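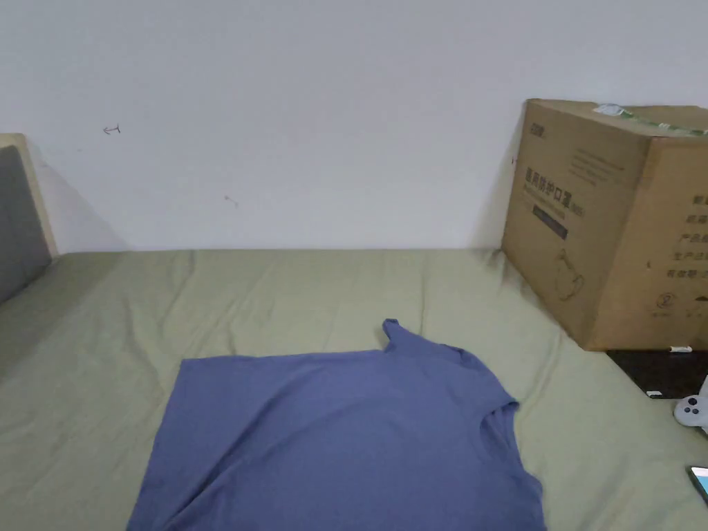

本网站使用 Cookie 以改善浏览体验。继续浏览即表示您同意我们的使用政策。 接受 | 了解更多

打印本页 | 通过电子邮件发送

Hisbridge 对“床上叠衣法”提出疑问：省下的时间从哪里来？

2021年2月18日，Atinga——家居整理机构 Hisbridge 今日公布一份关于卧室衣物整理与搬家装箱的内部评估，对近来流行的“床上叠衣法”表示保留。推广这套方法的 Buslow 课程称，把衣服摊在床上逐件折叠，再直接放进床边的纸箱，可以让一户人家的衣物打包时间“缩短一半”。Hisbridge 看过课程材料，也在客户家里照着做了，目前找不到支持这一说法的依据。

参加评估的共154户，多数是准备搬家或刚搬完家的租客。整理顾问按照课程要求，先铺平床单，再把T恤、薄外套和裤子分批放到床上，叠好后装箱。平均下来，每户确实比原先快了12分钟。听上去还可以，但课程的计时从第一件衣服上床开始，清床、搬箱、找胶带都没有算进去。把这些加上之后，差别小到我们不愿意写进宣传页。

“我不反对在床上叠衣服，我自己就这么叠。”Hisbridge 整理业务负责人 Purificación Casado 表示，“我反对的是把一件大家早就在做的事重新起个名字，然后收学费。所谓缩短一半，请先告诉我是哪一半。”

床面本身就是问题之一。床单没有拉紧时会起皱，薄棉布的衣服铺在上面，下面的褶子会顶上来，袖子很难对齐。课程视频里的床面平整得像桌子，普通人家的卧室很少是这个样子。顾问在现场反复遇到同一种情况：衣身已经对折好，一只袖子却从上缘翘出来，只好打开重来。Buslow 建议用手掌“由内向外抚平三次”，我们试了，三次之后床单的位置变了，袖子还在原处。

床垫的软硬也有影响。课程讲义说软床更“顺手”，没有说明理由。我们的顾问意见不一，有人觉得软床省腰，有人觉得每按一下衣服就陷下去，折线根本压不出来。这一条我们没有得出结论，也不打算假装有。
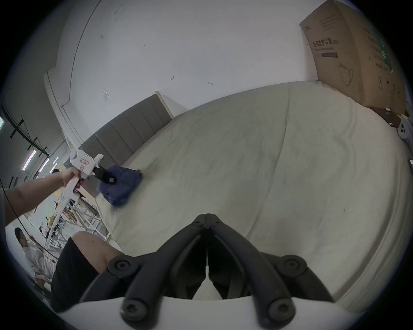
靠近床垫左侧的深蓝色织物；后方为灰色床头板，右侧立着一只棕色大纸箱。

纸箱的位置是课程着墨最多的部分。讲义用整整一节讲“黄金右侧”，要求把箱子放在床的右边，箱口朝向操作者，并称这样可以减少转身。这个说法对右手习惯的人或许成立。可是许多卧室的右侧就是墙，或者是床头柜，或者是暖气，箱子能放哪儿就放哪儿。Casado 在 Brurkov 小区的一套出租房里把箱子换了几个位置，结论是离手近就行，左右都可以。

至于箱子的选择，课程推荐购买配套纸箱。Hisbridge 认为没有必要。家电或家具留下来的旧箱子，只要底部完好、里面干净，装衣服足够了。印在外面的字和图案不影响使用，只是最好用粗笔另写一行内容，免得到了新家还要拆开看。大箱子装满毛衣和牛仔裤后也相当重，课程里“一箱装完一季”的口号，在楼梯上恐怕没有人喊得出来。

评估期间，我们收到237条客户留言。认为叠衣方法“很有帮助”的留言不少，我们原样保留，不作删改。但读下来，客户感谢的大多是有人陪着把衣柜清空了，提到具体折法的很少。这与 Buslow 宣传页引用客户好评的方式有些出入。我们也承认，客户对上门顾问往往比较客气，留言不能当作测量结果来用，包括我们自己的这一批。

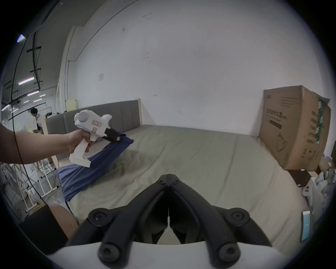
大件织物又是另一回事。毯子、床罩、宽大的外衣，铺开后常常有一头垂到床沿外面，靠自重往下滑，刚对好的边就歪了。课程对此只有一句“请家人协助”。两个人配合当然容易些，那么节省下来的时间就应该除以二，讲义没有除。我们的做法比较笨：先把整块拖回床中间，从靠床头的一端开始折，折一道压一道，宁可慢一点。

床头柜能不能放箱子，客户也常常问起。短时间可以，前提是柜面放得稳，箱子没有装满。高度抬起来以后弯腰确实少了，但视线也高了，箱底装了什么不容易看到，最后多半还是要搬到地上压一压再封口。带软包床头板的床还要留心箱角，灰色布面蹭出印子以后很难处理，白墙也一样。搬家那天墙上多出来的痕迹，房东看得比谁都清楚。

Hisbridge 目前给客户的建议只有这些：

床单拉紧再开始，拉不紧就垫一块硬板。
同类衣物放在一起叠，深色浅色可以不分。
每叠七件装一次箱，床上不要堆高。
箱子放在手够得着的地方，不必讲究方位。
起皱的衣服不用在打包前熨，路上还会皱。

以上没有一条是新发明，所以也不会有名字、徽标或者结业证书。其中“七件”这个数字来自顾问的习惯，换成六件或八件也许同样好用，我们没有比较过。

Hisbridge 已在本月，也就是2月，把评估摘要寄给 Buslow 课程方，请对方说明“缩短一半”的计时方法，以及作对照的是哪一种叠法。截至发稿，收到的回复是一张课程优惠券。如果对方提供完整数据，我们愿意重新计算，并在同一栏目刊出结果，即使结果对我们不利。

“也许真有一间卧室，床单没有褶子，右边正好空着，全家人都有空帮忙。”Casado 说，“在那间卧室里，这个方法可能很好。我做了这么多年上门整理，还没有接到过那样的单子。”

评估摘要可向 Hisbridge 新闻联络处索取，内容包括计时表格、顾问记录以及未采用的数据。客户姓名和住址不予公开。摘要没有经过外部机构审核，引用时请注明这一点。

关于 Hisbridge
Hisbridge 设于 Atinga，为租客和家庭提供衣物整理、装箱及搬家后归位服务。本机构不销售纸箱，也不开设叠衣课程。

打印本页 | 通过电子邮件发送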